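Chapter 7
Learning to Grasp from Simulated Wrist Views

In Chapter 6 the position of an object was handed to the controller as a set of numbers. The simulator knew where everything was, and the planner only had to ask. That is a useful way to debug a grasp planner, but a machine working at a real shelf has no such list to read from. It has a camera, usually mounted near the hand, and whatever that camera sees while the hand moves in.

This chapter covers a method for closing that gap. We train a policy in simulation using only the wrist view and the joint readings, and then test how well it holds up on shelves and items it was not trained on. The method follows the one developed by Nazanin Rezaei for the Pultley simulator, with some changes to the notation so that it matches the rest of this book.

By the end of the chapter you should be able to do the following:

Set up a shelf-picking task with randomized lighting, shelf height and item placement.
Write a reward that does not depend on the true object pose.
Explain why a grasp can fail even when the item is between the fingers.
Read a success table and tell an approach error from a closing error.

You will need the Fenis item set, which is included with the exercise files, and the arm model from Chapter 4. Readers who skipped Section 4.3 should go back to it now, as the finger joint limits given there are used without further comment.

7.1 The shelf task

The task is simple to state. The arm starts with its gripper open in front of a shelf compartment. One target item stands somewhere on the compartment floor. The policy must move the gripper to the item, close the fingers, and lift the item clear of the floor. An episode ends when the item is lifted, when it falls over, or after 480 control steps.

Each training item is a rigid body with a printed texture. Cans, boxes and tins are all treated this way. Lids and labels are part of the surface and do not move.

The training set used in this chapter has 31 items. The test runs add 3 items held out from training, and the results for these are always reported on a separate line. Mixing the two groups gives a higher number and hides the result we care about.

7.2 Centering before closing

Most of the failures we will study begin before the fingers move. If the gripper arrives with the item halfway between the pads, both pads make contact at nearly the same time and the item stays put. If it arrives off to one side, the near pad touches first. The closing motion then pushes the item sideways until the far pad reaches it. A low, heavy item will usually slide. A tall, light one may tip.

We call the difference between the two gaps the centering offset. It is computed from the simulator state and is used only for evaluation. The policy never sees it, and it does not appear in the reward.

Across 1121 evaluation episodes we logged the centering offset at the moment the close command was issued. Section 7.4 sorts these episodes by offset and by outcome. Before going on to it, consider how much of the offset can be judged from the wrist view alone. The tin in Figure 7.1 has a wide gap to the left pad and almost none to the right, and it leans slightly to the left.

Figure 7.1. Simulated wrist view of an upright meat tin between the open fingers, with a large centering offset.
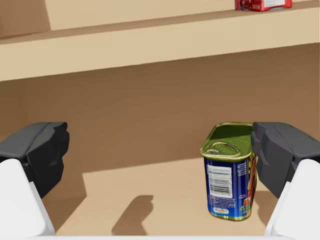 7.3 Observations and actions

At each control step the policy receives one color image from the wrist camera and a vector of joint positions. The image is scaled down before it enters the network. No depth channel is used in this chapter; Exercise 7.6 asks you to add one and compare.

The action is a small change in hand position and rotation, plus a single value for the fingers. Finger values above zero close the gripper and values below zero open it. We clip the hand motion at every step so that the arm cannot strike the shelf board at full speed. The clipping limits are stored in the Valix configuration file and should be left at their default values until you have reproduced the baseline.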